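Ziro screening kit, reviewed after a season of artists' film

Posted in September, filed under Gear

The Ziro comes in a grey flight case with a projector, a folding screen, a pair of speakers and a media player the size of a paperback. It is sold to galleries and small film programmes as everything you need for an evening of moving image work. I have hired, borrowed and sworn at plenty of these all-in-one kits, so I wasn't expecting much. We ran it for 6 programmes at the Grestotstead, mostly single-channel video with one double bill of transferred 16mm.

Setup is fine. The case says nine minutes and that's fair if you've done it before and the room has a power point where you want it. The screen legs are the weak part. They lock with a plastic collar that has to be turned further than feels safe, and one of ours already has a hairline crack near the thread.

Picture quality is where the brochure gets carried away. Ziro claims true black. It isn't, it's a decent charcoal, and with a work that spends long stretches in near darkness you will notice. Daylight footage and anything with strong colour looks good, skin tones included. Medical and archival material held up better than I'd feared, as fine detail stays put and the highlights don't smear.

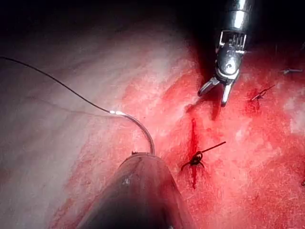 A reader going by Bevan wrote in to disagree about the blacks, saying that the factory setting is the culprit and that the cinema mode, two menus down, gets much closer once you turn off the automatic contrast. I tried it. There's an improvement, though the whole image goes dimmer and the back rows of a wide room lose out. I'd use it for 5 rows of chairs, no more.

Sound is adequate for dialogue. For anything with a proper low end – and a lot of artists' film has one – plug in something else. The speakers rattle well before they get loud. The older Stuvlow kit, for all its weight, never did that.

The media player loops without a gap, which matters if you're showing work on repeat during the day, and it remembers the volume for each file. Subtitles are hit and miss. It ignored separate subtitle files on two of our programmes until we renamed them to match the film exactly, and the manual doesn't mention this anywhere.

At 2,000 dollars I can't call it a bargain. Hire one for a weekend before you put it in a grant application, and bring your own speakers and a spare set of collars.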